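2 min read

About Irnov

Irnov repackages bulk dry goods and household consumables for small retailers. The company operates from one building in Rirstead, with 16 staff and 700 square metres of floor area divided between receiving, bench work and storage.

Murali Thomas and Remedios Nieto founded the business to take on runs too short for the larger packing firms. The minimum order is 159 units. Labels are printed on site, and each order keeps its own batch record from receiving to dispatch.

Bench work covers sorting, filling, capping, labelling and boxing. Cylindrical containers are a regular part of the load. They roll when laid flat and tip easily when stood on a narrow base, so the handling method is set for each container before a run begins. The bench sheet lists grip height, orientation and the order of steps.
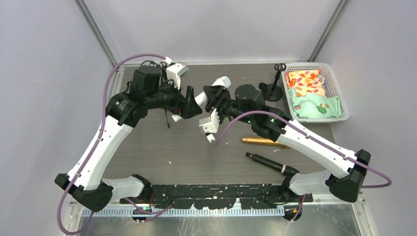

Sem Geerts maintains the bench sheets and reissues them when a customer changes a container or closure. Superseded sheets are kept for 3 years. Colour codes on the carton labels follow the customer's own scheme where one exists.

Lautaro Zapata manages receiving and storage. Stock is held by lot, and part cartons are resealed and relabelled before they go back on the shelf. Nidia Urrego handles quotations and sample runs.

Current customers include Kurup and Sorkik. The building closes for stocktaking during the first week of August, and orders for that period should be lodged in July.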